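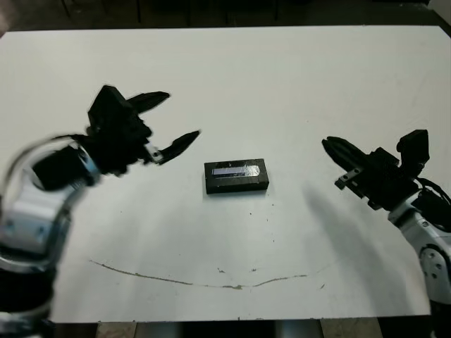 A big table with a light top is the best place to sort papers.

Keeping Consular Papers in Order at Home
By Trinity Okafor
2023-12-06

Families living abroad end up with papers from two governments, and most of it lands in the same kitchen drawer. Passports, residence cards, birth records, stamped translations and embassy receipts all look alike when you need one in a hurry. An afternoon of sorting will fix most of it.

Clear and wipe the table first. Let it dry fully. Old passport covers pick up grease and the ink on consular receipts smears easily.

Make one pile per person, then split each pile by country. Don't sort by date yet. Papers that cover the whole household, such as a marriage certificate or a lease, get a pile of their own.

Take out staples only if you have to. Some offices refuse a certified translation once it has been separated from the original. If the pages are joined with a ribbon, a seal or a stamp across the fold, leave them joined.

Flatten folded certificates under heavy books overnight, with a clean sheet of paper on each side. Never iron them. Never laminate them either. Many consulates will not accept a laminated birth certificate, and a replacement can take months.

Use plain polypropylene sleeves. Soft vinyl ones stick to printed pages in warm weather. Mine did in July, and I lost part of a stamp on my voter registration.

Write the expiration date of each passport on a card at the front of the folder. Add a second date, 10 months earlier, and treat that one as the real deadline. Some countries want six months left on a passport at entry, and appointments fill up before the holidays.

Keep receipts from thermal printers out of the light. They fade to blank. Copy them the day you get them and clip the copy to the original.

Store the folder away from the stove, the sink and outside walls. A bedroom closet shelf is fine. In a basement, use a box with a tight lid and keep it off the floor. I try to hold the closet under 70 degrees in summer.

Scan everything once, front and back, including blank backs with a stamp number. Name the files by person, paper and year. Keep one copy on a drive in the house and one with a relative at another address.

If you vote from abroad, put the ballot envelope in the same folder the day it arrives. Check the return address before sealing. Embassies move, and old addresses stay on preprinted envelopes for a long time.

Go through the folder again whenever somebody moves, marries or renews a card.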